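Ticket: Huvetti phone won't send video clips over Markik share
Status: open, waiting on customer

Hello again! Me with the Huvetti handset, back with more as promised. I did the 60 second reset (hold both buttons, count, hope) and it came back on fine, but the clips still stall at the same place. It gets to file 2,410 in the queue and then just sits there with the little circle going round. Photos go through no trouble – it's only video.

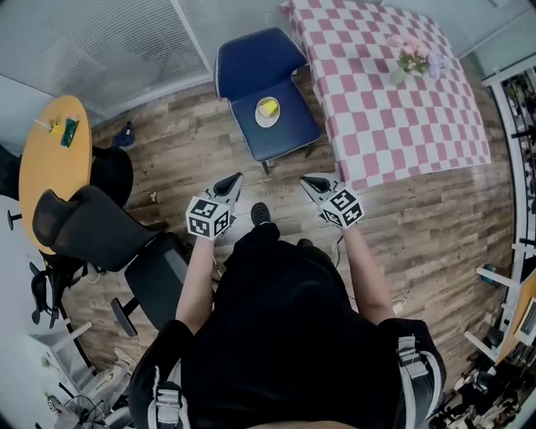 Other things I've tried since my last message. Turned the share feature off and on. Forgot the laptop and paired it again, which took 3 goes as the code kept timing out. Moved the phone right next to the router. I also took the September update off and put it back on, and I'm sorry to say that made it worse for an evening, as the battery dropped like a stone until I restarted it.

Your colleague asked whether it happens on another network. Yes, it does! I took it to the Lostbridge office and got the same stall, same file. So I don't think it's my broadband, though I did have a good moan at them first.
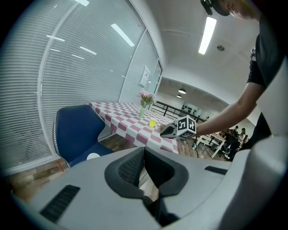
Forearm and gripper over the table

I skipped file 2,410 by hand last night and the next 2 went across, then it stuck again. Could it be the length of the clips? The ones that fail all seem to be on the long side – about 20 minutes, and the short ones are fine.

Log from the Vörös app is attached, it's the one saved at 9.40 pm. Please don't ask me to do the full wipe yet, I've still got things on there I haven't copied. Is there a way to clear just the queue?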